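Tristero project: laundry task group
Minutes of the Friday meeting, July

Present: the task group, plus two from the Gornby software side by phone. Meeting opened at 10.00.

1. Minutes of the last meeting

Agreed, with one correction. Item 4 should have said that the training set is limited by operator time. Disk space is fine.

2. Method

The group went over the method again for the benefit of the Gornby side. The task is to pick clothing out of a basket and move it to the upholstered seat next to it. Both arms are driven by an operator during recording, and the policy is trained on the recordings with no hand labelling. The target for this round is 600 recordings, of which 60 are held back and never used in training.

Each arm has its own wrist view. The question was whether the policy needs these at all, or whether the view from the head would do. The Santoso baseline uses the head view only, so a fair comparison means training both versions on the same recordings.

It was agreed that the start of a recording should keep the basket in view of the wrist camera wherever possible, even at one corner. Operators have been told to start with the fingers closed.
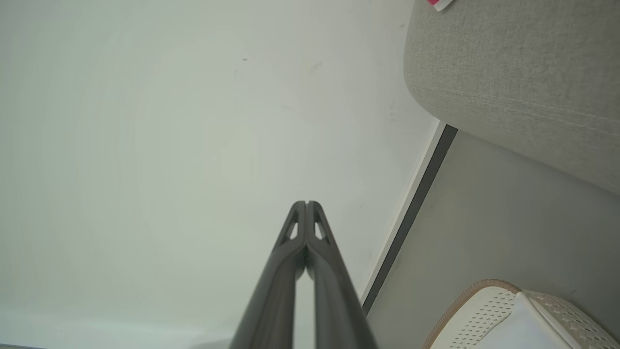
Fig. 1. Wrist view, fingers closed. Basket at lower right.

One member asked if the large area of plain wall in these views was a waste of pixels. Cropping was tried in the last round and made the grasp worse. No change for now.

3. Results so far

The version with wrist views did better on the held-back recordings, mostly in the last part of the reach. With the head view only, the arm gets to the basket without trouble but tends to close too early. The likely cause is that the gripper housing hides the cloth from above just when the fingers need to be placed. The gap between the two versions was much smaller for the placing part of the task.

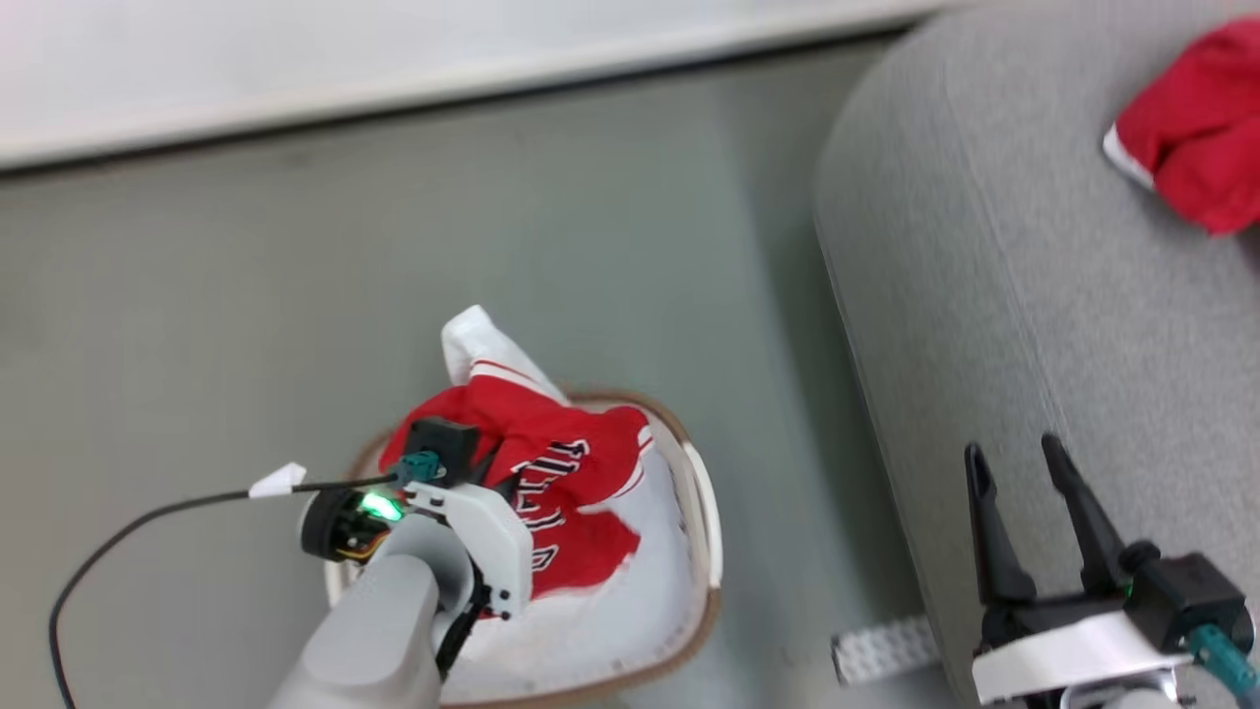 Fig. 2. Head view. Left gripper down in the basket, right gripper open by the seat.

Results with thin cloth are still uneven. The fingers sometimes take two layers at once, and the scoring sheet has no way to record this. It was agreed to add a column for it and to rescore the held-back set before any figures go to Plokia.

The Gornby side reported that the network runs fast enough on the present machine. They would like the timestamps from both arms checked before the next training run, as a small drift had been seen in the log.

4. Placing and letting go

There was a longer discussion about when an attempt should count as finished. At present it ends when the garment is on the seat and the fingers are open. A crumpled garment counts the same as a flat one.

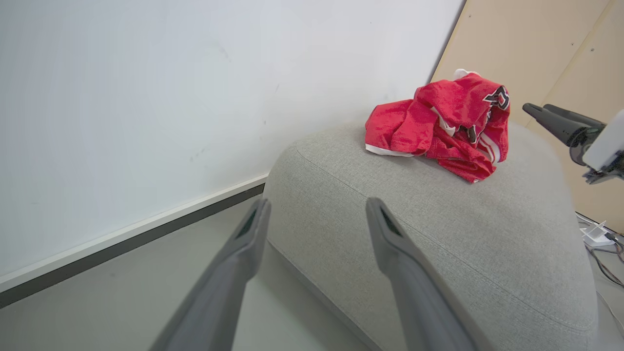 Gornby asked whether that rule was too kind to the policy, given that a later folding step would have to deal with whatever shape it was left in. The group's view was that folding is a separate task and should be scored separately. Gornby accepted this but wanted the rule written out in full in the report. Agreed.

5. Actions

Add the two-layer column to the scoring sheet.
Rescore the held-back set.
Check timestamps on both arms.
Train the head-only version again with 6 different seeds.
Write out the end-of-attempt rule for the report.

6. Any other business

The room is booked until 18.00 for recording. Next meeting same time, with the Plokia call straight after.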